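Projet de deuxième année : un quadrillage pour ranger l'atelier
Octobre 2023

Notre groupe voulait un rangement que tout le monde comprend sans mode d'emploi ! Nous sommes partis d'une idée toute bête : donner à chaque boîte une adresse sur la table, comme à la bataille navale. Abla Rawashdeh, notre tutrice, nous a laissé carte blanche (et un budget de 125 euros, papier et ruban compris).

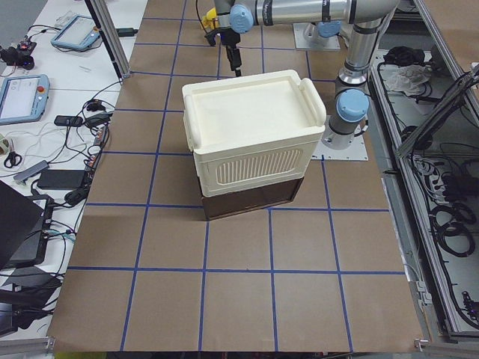
MATÉRIEL ET MISE EN PLACE

Papier brun sur tout le plateau, ruban bleu dans les deux sens. Le plus long a été de garder les lignes parallèles : nous avons recommencé 6 fois, mais quel plaisir de voir enfin les cases tomber juste ! La boîte à deux niveaux, bac crème au-dessus et tiroir brun foncé dessous, est notre préférée. Elle est posée à cheval sur une ligne, et nous avons donc ajouté une règle : l'adresse est celle de la case la plus proche du coin avant gauche.

Le bois nous a donné plus de fil à retordre. Sur les chants usés, la finition est partie et les fibres se soulèvent.

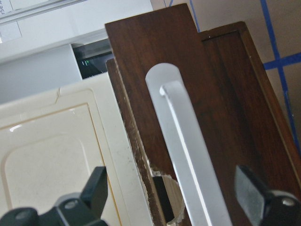 Nous avons donc abandonné les étiquettes adhésives pour tout ce qui est en bois, au profit d'étiquettes à ficelle. Elles se lisent bien et se changent en un instant. Prochaine étape en mars : étendre le système à la salle Tercombe, dont l'inventaire compte 1 281 références. On a hâte !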